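Irico共享工坊开放日走访记

05/11/2025,我去了Irico工坊的开放日。之前只在邮件组里见过他们的名字,知道有几个人在那里自己搭机械臂,进度一直贴在群里。九月份那次开放日我没赶上,这回提前报了名。

怎么去

工坊在一个旧印刷厂院子里,从公交站走过去要穿过一条卸货的窄巷。门牌不好找,认准二楼窗户上贴的Irico字样就行。一楼是木工和焊接,二楼是电子和软件。楼梯很陡,带大件东西的人最好先打电话,让他们把货梯打开。

入场不收费,进门登记,领一张纸胸牌。木工区要另外签安全须知,戴护目镜,长头发要扎起来。我在一楼转了半个小时,有人在车琴颈,有人在修一把椅子,机器声很大,说话要靠喊,后来就上楼了。

二楼的项目

二楼靠窗的一排桌子归一个叫Purkine的项目用。牵头的是Halima Garba,以前做包装机械的电气,现在业余时间都在这里。Jummai Adeyemi负责仿真和程序。两个人的目标很具体:在家里的书桌上搭一台能收拾小件文具的机械臂,笔归笔筒,废纸进纸篓。

硬件还没全部到位。底座是Garba自己焊的,用的是一楼剩下的方管,上面钻了孔,准备固定在桌沿。控制箱开着盖子,走线整齐,每根线两头都有标签。电源从Jallow买的二手货,花了275,运费另算。她说原先的预算是300,单买这一样就快用完了,后来只好把预算表重新做了一遍。

焊好的底座放在地上,我试着推了一下,推不动。Garba说第一版太轻,手臂一伸出去整个架子就往前倾,第二版加了配重。桌子本身也要加固,普通书桌的桌板太薄,夹具一拧紧就会压出印子。她建议想在家里做的人先把桌子的问题解决掉,再去想买什么臂。

线缆也讲了不少。从底座到腕部的线要留余量,又不能拖到桌面上,否则会扫倒东西。她用的是编织套管,每隔一段扎一下。急停按钮装在人坐着就能拍到的位置,离臂的活动范围有一段距离。这一点她讲了两遍,还让来参观的人都伸手拍了一下。

先在仿真里做

程序这边走得比硬件快。Adeyemi的做法是先把桌面、容器和臂都建进仿真,抓取和放置的动作在里面调好,再往真机上搬。她的电脑屏幕对着过道,参观的人站在后面看。

她说最难对付的是网状的容器。网眼太密,模型面数一多,仿真就变慢;简化成实心的筒,碰撞算起来快,可是相机画面又和真的不像。现在的办法是显示用一套网格,碰撞用另一套。这个做法参考了Văduva写的一份笔记,工坊的共享盘里有,会员可以下载。

另一个问题是开口的高度。夹爪要在筒口上方停住,张开的手指不能碰到筒沿。笔又是斜靠着的,每次角度不一样,所以抓取点要按笔的朝向算,写死一个坐标没有用。

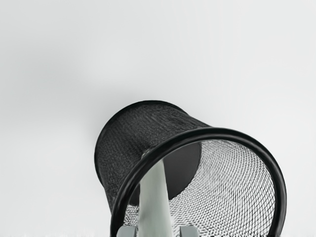
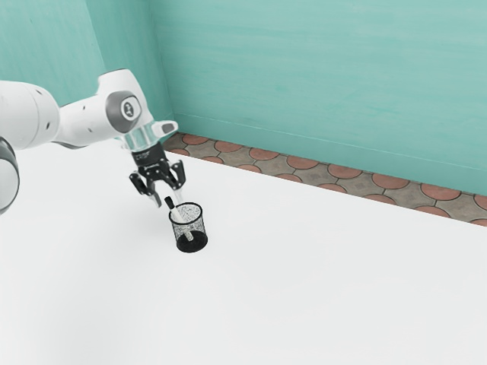
仿真画面,两张里都有网状容器和夹爪。

问答环节

下午有半个小时的提问,来的人多数是想自己动手的。我记了几条。

有人问没有编程基础能不能做。Adeyemi的意见是先学会读别人的配置文件,把一个现成的例子跑通,再改其中一个参数看结果。她不建议一上来就写控制程序。

有人问仿真里调好的动作搬到真机上差多少。她回答说位置误差还好办,标定之后能压下去,摩擦力比较麻烦,夹爪的指垫换一种橡胶,参数就要重新来。她手边有一盒试过的指垫,厚薄都有,每片背面写了编号。

还有人问噪音,因为他住公寓。Garba说减速箱的声音晚上能听到,底座下面垫橡胶有用,但墙壁薄的话还是别在夜里跑。

其他

二楼有茶水,自己带杯子。插座够用,网络时好时坏,要下载大文件的话提前在家里弄好。洗手间在一楼木工区后面。

想参加Purkine的人可以在登记本上留邮箱,他们晚上在二楼碰头,会员和非会员都可以旁听,动手要先上安全课。我留了邮箱,也报了安全课,下次打算把自己那台小控制板带过去,请Garba看看接地的问题。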